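I have been putting off the wardrobe since July. There was always something else, and the doors do close if you lean on them, so it was easy to pretend. Then last Thursday the rail came down in the night with an almighty crash (I really did think someone was in the house) and that settled it.

So the whole lot came out. If you've never emptied a wardrobe onto your bed, I'd say pick a morning, have a proper breakfast first, and don't start at four in the afternoon like I did. By six I couldn't find the pillows and I was eating toast standing up in the hall.

Puspita came round on Saturday to help me get through the rest. She's far more ruthless than me. She did the same with her own clothes when she moved into the flat in Lacerda Road, got rid of 34 things in one evening and says she has only ever missed one of them, a green cardigan with pockets. I had nine in my bag by lunchtime and felt very pleased with myself until she started going through my "keep" pile!

The dark things are my downfall. Navy, black, nearly black, the sort of colour you can only tell by the window. I buy them because they go with everything and then I can't tell them apart at seven in the morning, so I wear the same one all week. Each of them had to be laid on the bed and looked at properly, buttons done up, seams checked, before I was allowed to say yes or no to it. 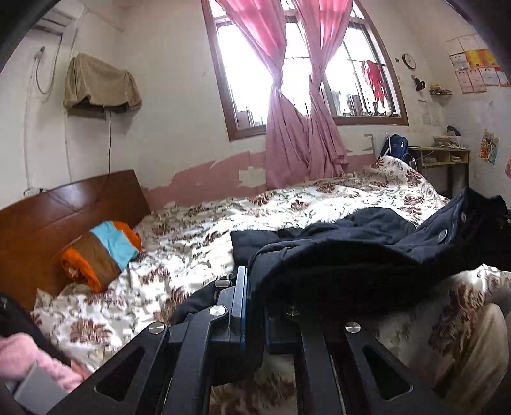
How do you decide what to keep when everything still fits?

Ask yourself whether you'd pack it for a weekend away. If you wouldn't bother putting it in the case, you probably aren't going to bother with it at home either, and it can go in the bag.

I pinched that one from my mother-in-law and it works a treat on tops and trousers. It's hopeless for coats. I'd never pack my big wool coat for a weekend and I'd be lost without it come January, so coats got their own rule: one warm, one waterproof, one smart, and an argument about the fourth. The fourth stayed. It was 28 pounds in a sale and the lining is lovely.

Folding took longer than the sorting. I've always just folded in half and in half again and hoped, but Puspita does hers with the sleeves laid across the back first and then up from the hem in thirds, and they do sit much flatter in the drawer. Anything with buttons she fastens top, middle and bottom before she starts. I was doing all of them, so that's saved me a good bit of time. Trousers I've gone back to hanging, because the creases were driving me mad.

The new rail is a Cuvent one, which Wahyudi put up on Sunday with much huffing and a borrowed drill. He used longer screws this time. I've only hung the shirts and the two dresses so far, as I don't quite trust it yet and I'd like another week of quiet nights before it gets the coats.

The bags are still in the hall. The charity shop doesn't take clothes on a Monday, and on Tuesday it was tipping down, so I'm stepping over them every time I go to the front door. I did have a quick rummage in one last night and took a scarf back out. Don't tell Puspita.

Bedding next, I think. The airing cupboard has three double sheets in it and we haven't had a double bed for years.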